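Vom Ordnen eines Spielebestandes

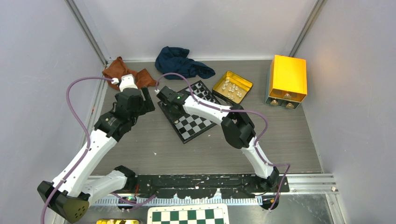
Die Pflege eines Bestandes an Brettspielen gehört zu jenen Aufgaben, die in Vereinen und Nachbarschaftshäusern selten schriftlich geregelt sind. Ich habe die Sammlung im Haus Arna im September übernommen und möchte an dieser Stelle festhalten, nach welchen Grundsätzen sie künftig geführt wird. Der Bestand umfasst derzeit 50 Spiele, ein großer Teil davon aus dem Nachlass Zimen. Besondere Aufmerksamkeit verlangt das Schachspiel, dessen Brett und Figuren in der Regel getrennt verwahrt werden. Eine Dose für die Figuren, wie sie auf dem Bild neben dem Schachbrett zu finden ist, halte ich für die zweckmäßigste Lösung. Stoffbeutel haben sich bei uns weniger bewährt, weil die Kreuze der Könige darin leicht abbrechen.

Zur Erfassung: Jedes Spiel erhält eine Karteikarte mit Titel, Herkunft, Zustand und einer vollständigen Liste der Bestandteile. Die Karte verbleibt im Kasten am Eingang und wird nicht in die Schachtel gelegt. Bei Rückgabe ist der Inhalt mit der Karte abzugleichen. Fehlt ein Teil, wird dies mit Bleistift vermerkt, und das Spiel bleibt bis zum nächsten Saturday-Treffen – so heißt unser englischsprachiger Spielkreis – im Regal für Unvollständiges.

Die Reinigung erfolgt mit einem trockenen, weichen Baumwolltuch. Feuchte Tücher sind ausschließlich bei unlackierten Kunststoffteilen zulässig. Für Spielpläne aus Karton gilt dies ausdrücklich nicht, auch dann nicht, wenn Kaffeeflecken vorhanden sind. Bei älteren Holzfiguren ist zunächst zu prüfen, ob der Filz am Boden noch haftet. Loser Filz wird mit einem Tropfen Holzleim befestigt und unter leichtem Druck über Nacht getrocknet.

Ein Wort zum ältesten Stück der Sammlung. Es handelt sich um ein Mühlebrett, auf dessen Rückseite die Jahreszahl 1837 eingeritzt ist. Ob die Angabe zutrifft, konnte bislang nicht geklärt werden. Herr Demetrius Ambrose, der das Brett dem Haus überlassen hat, kennt es aus seiner Kindheit und weiß über die Herkunft nur, dass es einmal in einer Gastwirtschaft gehangen haben soll. Das Brett wird nicht verliehen, kann jedoch nach Absprache im Leseraum bespielt werden. Die zugehörigen Steine sind neueren Datums.

Für Ersatzteile steht ein jährlicher Betrag von 500 Euro zur Verfügung. Vorrang haben Würfel, Sanduhren und Spielfiguren in den Grundfarben, ferner stabile Schachteln für jene 8 Spiele, deren Originalverpackung nicht mehr zu retten ist. Einzelne Schachfiguren bestelle ich nur, wenn Höhe und Fußdurchmesser mit dem vorhandenen Satz übereinstimmen. In den übrigen Fällen wird ein kompletter Satz beschafft und der alte als Reserve zurückgelegt.

Spenden nehmen wir weiterhin gerne entgegen, bitten jedoch um vorherige Rücksprache. Puzzles können aus Platzgründen nicht mehr angenommen werden. Wer das Kartenspiel »Orkia« mit der blauen Anleitung besitzt und abgeben möchte, wird um Nachricht gebeten – unser Exemplar ist seit dem Frühjahr ohne Regelheft.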